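The Red Jersey
Reading time: 2 minutes
Last updated: September 28, 2024

1. Intake

The rental agreement for the ground-floor unit at Bralasley ran to 31 pages. Page 12 covered the laundry room. Xiaoyan Li read it standing up, with her coat on, and initialed it in the box.

Her brother's things had come from Clallon in April. She had worked through them in order of weight, heaviest first, and by the end of summer there was one item left. She entered it in the notebook as "sports top, red and white, unwashed." Under "action" she wrote nothing for two days. Then she wrote "wash."

The basket came with the unit. It was a cream plastic one with small round holes in the walls and a handle at each end. She put the top in without folding it. A folded garment has to be unfolded before it goes into a drum, and she did not want to handle it twice.

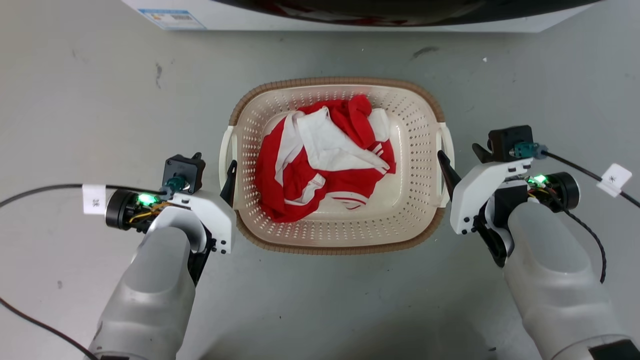
2. Cycle

The instructions taped inside the cupboard gave a program for colors, a program for whites, and a warning about mixing them. They did not cover a garment that was both. She called the building office at Lustside and explained the problem. The man there asked how old the garment was.

"He bought it the year he played for Prins," she said. "He would be 40."

"Then whatever red was going to come out has come out," the man said. "Cold water. Spin at 800."

She wrote down 800. He asked if there was anything else, and she said the agreement allowed 70 minutes per tenant and she wished to confirm that this included loading. He said it did. She thanked him and wrote that down too.

The machine was a front loader with a black rim around the door. She set the basket on the concrete before it and read the notebook again from the first line. There were some 200 entries, most of them struck through with a ruler. Coat, gray. Boots, one pair. Radio, working. The last line was the only one with room left beside it.

She considered the smell of the thing, which was still present – grass, mostly, and the inside of a bag. The wash would remove it. That was the purpose of the wash. She noted the time as 4:10 and did not start.
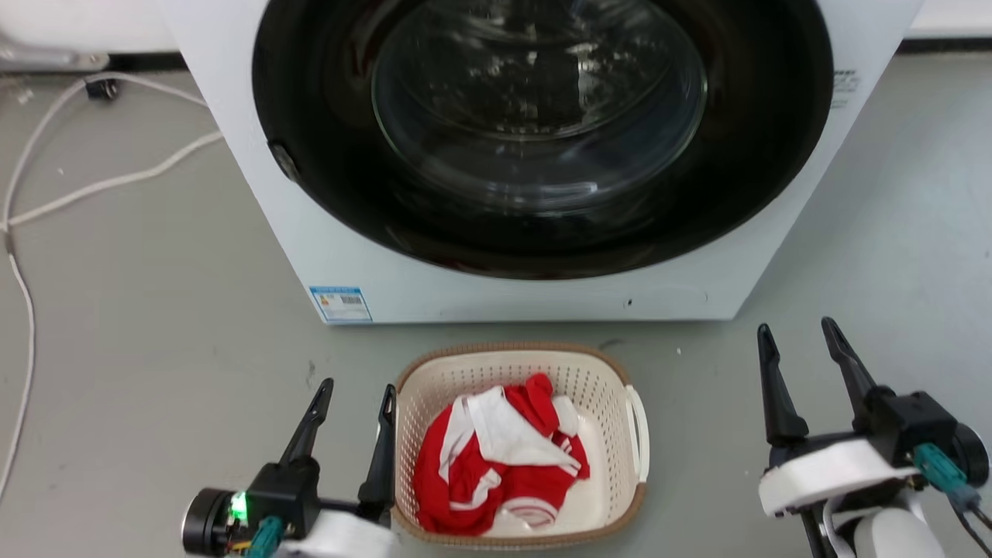

"Can a red and white jersey go in by itself?" she asked, when she had called Lustside the second time.

"It can, on a short cold program, but a single item may spin off balance, so put a couple of towels in with it."

She had two towels upstairs. She went up to get them and took the notebook with her.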